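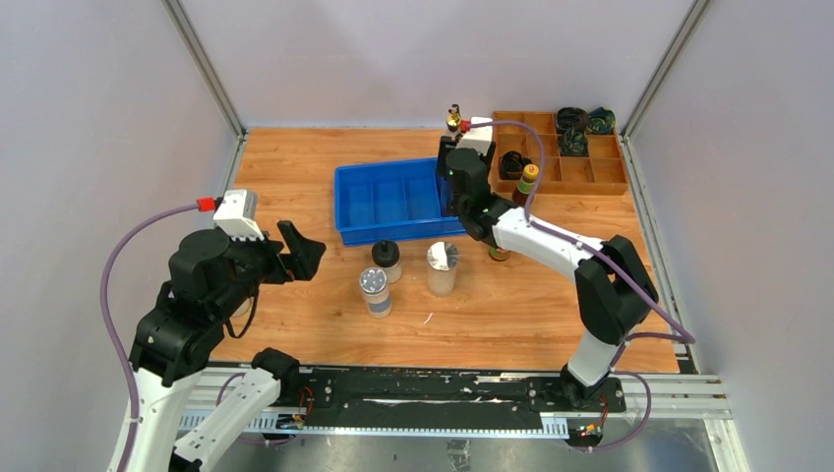
Blue divided tray, pale wood top, sauce bottle off to the right

Getemstead Forums > Kitchen & Pantry > Divided trays on the table: keep or ditch?

cukden_kitchen
I want a tray that lives on the table and holds the small stuff, packets and sticks and so on. The blue plastic one has upright dividers running lengthwise. Does anyone use this style every day? My other option is a plain bin with no dividers.

Pantryrat90
I have two. Long sections are good for tea bags, straws and chopsticks. Bottles are another matter. Mine tip over as soon as someone slides the tray.

fastetti
Disagree on bottles. Depends on the width of the section. A narrow hot sauce bottle stands fine in mine and has for years. Measure the base first.

Pantryrat90
Mine are 9 inches long and the sections are narrow. Nothing with a round base fits. Yours must be bigger.

fastetti
Could be. Mine is around 145 mm across.

lowshelf
Plain bin. Dividers collect crumbs in the corners and you need a bottle brush to get them out.

cukden_kitchen
Is cleaning that bad? I figured I'd rinse it in the sink once a week.

lowshelf
Rinsing is OK for dust. Sugar and soy sauce get sticky down in the corners. I gave up in May and went back to a bin.

fastetti
Soak it in warm water and dish soap for a while. I never use a brush.

cukden_kitchen
OK. Tea and sticks in the tray, bottles stay on the table for now. I'll measure the sauce bottle tonight.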